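Filed under: Fruit growing | Garden strawberry | Cultivars

Goltorum (strawberry)

Goltorum is a June-bearing cultivar of the garden strawberry, grown mainly for fresh sale. It was bred at the Enache nursery from a cross between two older varieties, Jolov and Gidach, and entered trade after two seasons of field trials.

Plants are upright and produce few runners, so growers usually buy new stock instead of raising their own. Leaves are medium green with shallow teeth. Flowers open above the foliage, which makes them easy for bees to reach but leaves them open to late frost. In the Enache trials, plants set 46 cm apart gave larger berries than those in matted rows, and the average yield was 268 grams per plant in the first picking year.

The plant does best in slightly acid, well-drained soil. Beds are planted in early spring and mulched with straw in November. Gray mold is the most common problem in wet years. Resistance to powdery mildew, inherited from Jolov, is fair.

The flesh is firm and moderately sweet, with more acid than Gidach. Berries color evenly and are picked with the cap on.
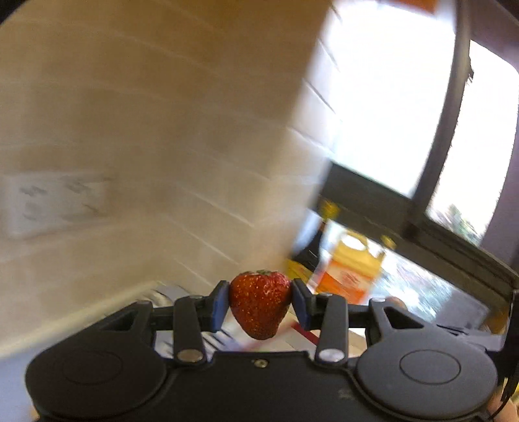
Fruit for market is cooled soon after picking and keeps for several days in cold storage. It freezes well but loses its shape on thawing, and is then mostly used for jam.

This site uses cookies. By continuing to browse you accept our cookie policy.

Comments (2)

marshrow: Mine flowered early and the frost got half of them. Cover them if you're in a low spot.

Pat K.: Is it any good in containers? The article only talks about beds.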